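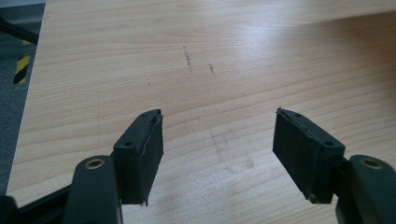 Threads > Church history > Martyrs and calendars

Search this site Go

Print this page | E-mail this to a friend

Right, the Ziddale martyrs. I've been asked three times this week whether I "believe in" them, so I'm going to put it all in one place and then people can be cross with me in one place as well.

The story as the parish leaflet tells it: a pagan governor comes to Ziddale, orders everyone to sacrifice, 40 refuse, he has them driven into the river, and on the third night the whole valley sees lights over the water. Feast in May. Chapel on the bank. Lovely window.

I have nothing against any of that as a story. I've walked the procession and sung the hymn. My trouble starts when the leaflet says "historical records confirm".

Which records? I wrote and asked. The answer was "the old life of the saints kept at Stolinis". So off we go to Stolinis, or at least to the printed text of it, as the monastery library doesn't let you near the manuscript without a letter from a bishop.

The Stolinis life does have a group of martyrs killed in a river. It doesn't say 40. In the oldest part of the text the number is 20. The larger number turns up in a heading, in a later hand, and the heading is what everyone has copied from then on.

Now you can say a scribe knew something the first writer didn't. People do say that. You can also say that forty is the number martyrs come in when nobody has a list. Forty days, forty years, forty soldiers on a frozen lake. It's a number that sounds like church.

I'm not being clever about this. If you had a small group of dead and a big feast to fill, you'd round up too.

Second problem: the place. Stolinis says "at the ford below the white rock". It never says Ziddale. There is a ford at Ziddale, I grant you. There's a ford at half the villages on that river. The white rock in the leaflet is a bit of old quarry face and I would like somebody to explain how the governor's men stood on it before it was quarried.

Someone has already replied "but the tradition is very old". How old? The earliest mention I can find of the feast being kept at Ziddale is in a list of parish fees. It's an entry for candles. It doesn't say whose feast the candles were for.

Several people have sent me the Kuhlmann edition as if it settles things. I have the Kuhlmann edition. It's a handsome book and the index is very good. It is also an edition of ONE copy, and the notes say so on the second page, which I suspect is a page that gets skipped.

What Kuhlmann prints is what that copy says. The footnote on the river martyrs reads, in full, "place uncertain". Two words. The leaflet cites that very page as proof for Ziddale.
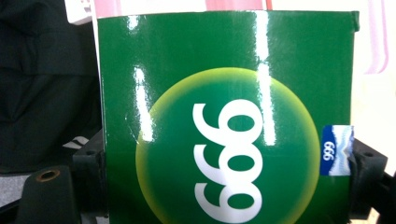 GONTHORPE, September 2020

Carrying on from where I left off, as I've now been over to Gonthorpe to look at the other half of the evidence.

For those who don't know, Gonthorpe has the relics. Or it has a casket, and the casket has a label, and the label says they are relics of the river martyrs. The church there is kind to visitors and let me sit with the old inventory for as long as I wanted. I want to be fair to them. They claim a good deal less than Ziddale does.

The inventory lists the casket under "bones, holy, names not known". Somebody has crossed out "names not known" and written "of Ziddale" above it in a much blacker ink. No date, no initials, no reason given.

I asked when the change was thought to have been made. The answer was a shrug and a cup of tea, and I respect that more than I respect the leaflet.

To the person asking about testing: no, I don't think they should open it. What would you learn? That somebody died a long time ago. You can't get "refused to sacrifice to idols" out of a bone.

And to the other person, no, I am not "attacking the faith of simple people". I go to church with these people. Plenty of them are more doubtful than I am, they just don't post about it.

There's also the healing count. The Ziddale leaflet says there have been 2,000 healings at the chapel. I asked to see the book they're written in. The book exists. It's a visitors' book. People have signed their names and put things like "felt very peaceful" and "knee a bit better, thank you".

Being peaceful in a chapel is a fine thing. I was fairly peaceful there myself until I read the leaflet.

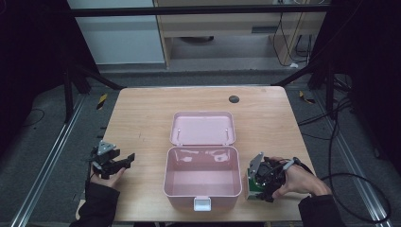

The bit that really bothers me is the torture scenes. The newer version of the leaflet has added a whole paragraph of them – hooks, boiling pitch, the lot – and none of it is in Stolinis. In Stolinis the governor asks, they say no, they go into the river. It's over in 2 sentences.

I went looking for where the pitch came from. The wording matches a completely different life in the same volume, a soldier's, a few leaves further on. Same order of tortures, same little speech about gods of silver that can't hear. Whoever wrote the paragraph lifted it whole and changed "he" to "they". They missed one, so in the middle of it the crowd turns briefly into a single man and then back again.

Old writers did this all the time, yes. They borrowed freely and their readers probably knew it. I just don't think a leaflet printed with a colour cover gets the same allowance.

So what do I think happened? I think some people were killed at a river. I think the first writer believed it and had it from someone. How many and where, I don't know, and I don't think anyone at Ziddale knows either.

Would I drop the feast? No. Keep the feast. Keep the candles. Take "historical records confirm" off the leaflet and put "the story is told". It would even fit on the same line.

Muting replies for the evening. If anybody has a photograph of the Stolinis heading that's clearer than the one in Kuhlmann, please do send it – I can't make out the last word and it might be a place name.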